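合租厨房里的“公共物品”：一份关于六户合租公寓冰箱、洗碗与账本的小型调查

课程：社会研究方法导论 期末小组报告
小组成员：Deepika Kartha、Magnus Pollock、Donnie Buchanan
指导教师：Waldemar Bielecka
提交日期：2018年10月22日

一、选题经过

我们最初报的题目是“城市青年群体居住空间中的协商机制”，Bielecka老师在旁边批了一个字：“谁？”我们讨论了两个晚上，承认自己也不知道是谁，于是把题目缩小到了厨房。缩小的直接原因是Donnie的一盒酸奶。那盒酸奶放在冰箱第二层，盒盖上写着他的名字，周围还画了一圈线，仍然在一个晚上之内消失了。Donnie把这件事带到了小组会上，讲了将近二十分钟，Magnus在会议记录里写的是“田野材料一”。

后来我们发现，凡是住过合租房的同学，只要听到“冰箱”两个字，都会主动坐下来。做过问卷的人应该能体会这有多难得。我们在同一学期里还听过别的组抱怨，说发出去的问卷像扔进了河里。我们没有这个困扰，我们的困扰是受访者不肯走。

本报告想回答的问题有两个。第一，在没有房东监督、也没有成文合同约束的情况下，合租者靠什么维持厨房的基本秩序。第二，这些办法为什么总是维持一阵子就散了。第二个问题是调查进行到一半才加上的，那时候我们已经看过了太多张贴在冰箱门上、日期停在去年的值日表。

二、前人怎么说

课本上关于公共物品的讨论大多从草场讲起：人人都可以放牛，于是草场就没了。这个故事好懂，缺点是我们都没有放过牛。后来的研究者提出，现实里的草场常常好端端地留着，因为放牛的人互相认识，会定规矩，也会去盯着彼此的牛。我们读到这里很受鼓舞，觉得合租厨房正好是一块小草场，大家互相认识，抬头不见低头见，规矩应该很容易定。

规矩确实很容易定。我们调查的六户里，每一户都定过，有一户定过三版。

另有一类研究讨论家务分工，关注的多是夫妻和家庭。家庭里的家务有感情垫着，也有多年的旧账可以翻。合租者之间感情薄，旧账短，最长的也就两个学年，押金退了以后便各奔东西。我们认为这正是合租厨房值得看的地方：它把一件很普通的事情放在了一群随时可以搬走的人中间。

需要说明，文献部分由Magnus负责。他原稿写了十一页，我们删到现在这个长度，他本人保留意见。

三、方法

我们选了学校附近Favdale一带的六户合租公寓，每户三到五人，共二十三人。选择标准是“肯让我们进门”。这在方法课上叫便利抽样，老师讲到这个词的时候语气不太好，我们写在这里，表示我们听见了。

材料分三部分。第一部分是访谈，每人一次，每次四十分钟左右，谈厨房里的规矩、冲突和他们对室友的总体看法。第二部分是厨房日志，请每户推举一人连续记四周，记录洗碗池里过夜的餐具和谁在什么时候洗了。第三部分是各户的公共开支账本，有的记在本子上，有的记在一个叫Preltico的记账软件里，还有一户记在微波炉背后的墙上，我们征得同意后抄了下来。

四周下来，六户日志一共有1102条记录。这个数字比我们预想的多，主要是第四户的记录员Fraser Halliday的功劳。他一个人贡献了300条，其中包括“22:40，锅还在”“22:55，锅还在”“23:10，锅在，但是被挪动了”。我们曾委婉地告诉他，不必每一刻钟记一次。他说他只是路过。

日志的编码由Deepika和Donnie分别完成，再互相核对。两人对“泡着”算不算“已处理”有过严重分歧。Deepika认为，往锅里倒了水就说明当事人有洗的意图。Donnie认为，意图洗不掉油。最后我们单设了一个类别，叫“浸泡”，全部数据里归入这一类的有46条，其中多数在两天以后仍然是浸泡。

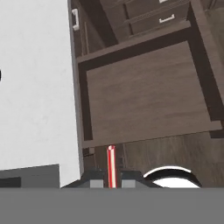
编码之外的另一个麻烦是日志本身会改变被观察的人。第二户的住客在得知有人记录以后，头一周把厨房收拾得像样板间，连灶台缝里的面包屑都用牙签挑了。到第二周，挑面包屑的人不见了；到第三周，记录员自己的碗也出现在了池子里，他如实记了下来，我们很敬重他。为了减小这种影响，正文里引用的比例都只取后三周的数据。这样处理之后，结果难看了不少，也可信了不少。

访谈录音由三人分头转写。Donnie负责的两份里，凡是受访者提到酸奶的段落都转写得格外详细，连停顿的秒数都标了出来。核对时我们统一了格式。

四、结果

（一）规矩的三种写法

六户的厨房规矩可以分成三种。第一种是值日表，按周轮换，贴在冰箱门上。第二种是“谁用谁洗”，不写下来，靠大家心里有数。第三种是按物分工，比如一个人永远倒垃圾，一个人永远买洗洁精，其余的人永远表示感谢。

采用值日表的有三户。值日表最大的好处是出了问题找得到人，最大的坏处也在这里。第一户的一位受访者说，自从有了值日表，她不值日的那几周就再也没有洗过自己的杯子，“反正轮到谁就是谁的事”。同屋的人显然也这样想，于是每个值日的人都在星期末尾面对四个人的餐具，并决定在自己不值日的时候加倍地还回去。这张表坚持了五周。

采用“谁用谁洗”的有两户，表面上看最公平，实际运行中全部的争论都集中在“谁用”上。一只煮过面的锅可以同时有三个使用者：煮面的人、吃了两口的人和后来用它热过牛奶的人。每个人都能讲清楚为什么自己是最不该洗的那一个。我们在访谈里分别听了这三个版本，觉得都有道理。

按物分工只有第六户采用，也是六户里唯一一个没有散掉的。原因我们放到讨论里说。

（二）过夜的碗

在后三周的有效记录里，餐具当天洗掉的占多数，这一点和我们的印象不同。印象之所以差，是因为剩下那一小部分待得特别久。一个用完就洗的盘子在厨房里不会给人留下任何印象，一口放了四天的锅会让人记一个学期。受访者谈起室友时举的例子，绝大多数都能在日志里对应到同样的几件东西上。

锅比碗难洗，这不奇怪。比较意外的是，共用的锅比私人的锅更容易过夜，而且锅越贵，过夜越久。第五户有一口Skindel牌的铸铁锅，是五个人凑钱买的，买的时候大家都很激动，专门学习了怎么养锅。因为养锅的步骤太讲究，谁都怕自己洗坏了要负责，于是谁都不洗。四周里这口锅在灶台上的时间远远多于在柜子里的时间。最后有人提议再凑钱买一口便宜的锅，平时用便宜的。提议通过了，便宜的锅第三天也留在了灶台上。

（三）冰箱的边界

冰箱的情况复杂一些，因为冰箱里的东西理论上都有主人。六户全部实行分层，一人一层或两人一层，冰箱门上的格子算公用。访谈里所有人都说自己从不越界，也都说别人越过。如果两句话都是真的，那么越界的是第二十四个人。

我们把受访者提到的丢失物品列了一份清单，排在前面的是鸡蛋、牛奶、黄油和酸奶。这些东西的共同点是拿走一点看不出来，或者主人自己也记不清剩多少。整只的、有形状的、需要做的东西基本没有丢过。第三户的冷冻层里有一条冻鱼，已经在里面住了八个月，比其中两位租客住得都久，从来没有人动过它，也没有人承认它。

贴标签的效果很有限。Donnie对此持有更强硬的看法，他认为标签的作用是告诉别人这东西好吃。我们没有足够的数据支持或反驳他。

（四）账本

公共开支的账本是这次调查里最耐看的材料。六户里有四户记账，记账的东西以卫生纸、洗洁精、垃圾袋和食用油为主。起初我们以为账本是用来分钱的，看下去才知道它也是用来说话的。

第二户的账本第一页写得很规矩，日期、品名、金额、付款人。翻到第三页，品名一栏里开始出现形容词，例如“卫生纸（又是我）”。第四页出现了“洗洁精（希望有人用）”。到了第五页，有人在空白处写了一句“大家都不容易”，后面没有金额。

使用Preltico记账的两户没有留下这类文字，但在催款提醒的频率上表现出了同样的情绪。有一笔未结清的款项是70便士，软件向欠款人发了十几次提醒，双方在这段时间里每天都在厨房见面，一句都没提过。我们分别问过他们为什么不当面说。债主说，这么点钱当面说不好意思。欠款人说，这么点钱当面还不好意思。

五、讨论

按照我们出发时的设想，规矩写得越清楚，厨房就应该越整齐。材料不支持这个设想。三张值日表里，写得最详细的那一张最先失效，它连洗碗布的晾挂方向都规定了，执行者在第二周就因为布挂反了吵了一架，此后整张表没有人再看。

我们目前的解释是这样的。值日表和“谁用谁洗”都要求大家对每一件小事做判断：这算不算我的，这次算不算我洗过了。判断多了，争议就多，争议一多，最省事的办法就是装作没看见。第六户的按物分工把这种判断省掉了。倒垃圾的人不需要想今天该不该倒，买洗洁精的人也不需要算自己用了多少。这种分法谈不上公平，倒垃圾的那位同学在访谈里花了很长时间说明垃圾有多重。但是她也说，她宁愿倒垃圾，也不愿意每周开一次会讨论谁倒垃圾。

第二个因素是见面。第六户的四个人每周有两个晚上一起吃饭，这个习惯并不是为了管理厨房才有的，只是因为其中一个人每次煮饭都煮多。大家坐在一张桌子上吃完，碗也就顺手一起洗了。课本里说互相监督可以维持规矩，我们在第六户没有看到什么监督，倒是看到洗碗的时候有人站在旁边聊天，一时走不开，就拿起布来擦。

反过来看，散得最快的第四户，五个人的作息几乎不重合，有人上早班，有人写论文写到天亮。他们交流的主要方式是便条。我们收集到的便条措辞都很客气，客气得让人不敢进厨房。其中一张以“亲爱的大家”开头，以三个感叹号结尾，中间提到了锅。

搬家的影响也应该提一下。二月份有两户换过室友，新来的人对旧规矩没有感情，也没有参加过制定规矩的那次会。第一户的值日表就是在换人之后正式停用的，当时表上还印着已经搬走的那位同学的名字，并且轮到他值日。这个星期的厨房，据其余三人回忆，相当安静。

我们还考虑过能不能用惩罚来解决问题。第五户试过罚款，过夜一次罚一点钱，投进一个玻璃罐。结果罚款被理解成了价钱，有两位住客提前把一周的钱投了进去，从此心安理得。玻璃罐里的钱后来被用来买了那口便宜的锅，前面已经讲过它的下场。

六、局限

样本小，集中在一个片区，受访者都是学生，不能代表一般租户，更不能代表有洗碗机的租户。六户里一台洗碗机也没有，我们本来想找一户有洗碗机的做对照，Morrison街上有一家，联系了三次，对方说他们没有问题，不需要被研究。这句话我们原样记录在此。

日志由住客自己填写，难免偏向填写人。我们比对过第四户的日志和同屋其他人的访谈，发现日志里从来没有出现过Fraser Halliday本人的餐具。他的解释是他洗得快。他的室友的解释较长，因篇幅所限没有收入。

观察期只有四周，没有覆盖考试周。几位受访者都提醒我们，考试周的厨房是另外一回事，劝我们不要来。

最后，小组三位成员自己也住合租房，其中两位住在同一套房子里。我们尽量保持中立，没有把自己的厨房列入样本。写这份报告期间，我们的厨房情况并没有好转，讨论部分的初稿就是在一张放不下电脑的餐桌上完成的。

七、后续建议

如果下一届同学愿意接着做，我们建议把观察期拉长到一整个学期，并且把“浸泡”这个类别保留下来，它比看上去有用。访谈最好在受访者吃过饭以后进行，饿着的人对冰箱问题容易激动。账本如果能拿到完整的一年，可以单独写一篇。

对住客我们没有太多建议可提。硬要说的话，新搬进来的人可以先问清楚谁负责买什么，再决定要不要贴值日表；贵的锅最好归一个人所有，由他决定借不借；公共开支不妨每个月见面结一次，把零头抹掉。我们把这几条念给六户听过，五户表示赞同，第四户问能不能写成便条。

附：分工说明

选题与文献，Magnus Pollock。访谈提纲与第一、二、三户访谈，Deepika Kartha。第四、五、六户访谈及冰箱清单，Donnie Buchanan。日志编码，Deepika Kartha与Donnie Buchanan。全文统稿三人共同完成，统稿当天的杯子由Magnus清洗，他要求写入报告。

致谢：感谢六户住客开门，感谢各位记录员，感谢Bielecka老师在初稿上写的那个字。酸奶一事至今没有人承认。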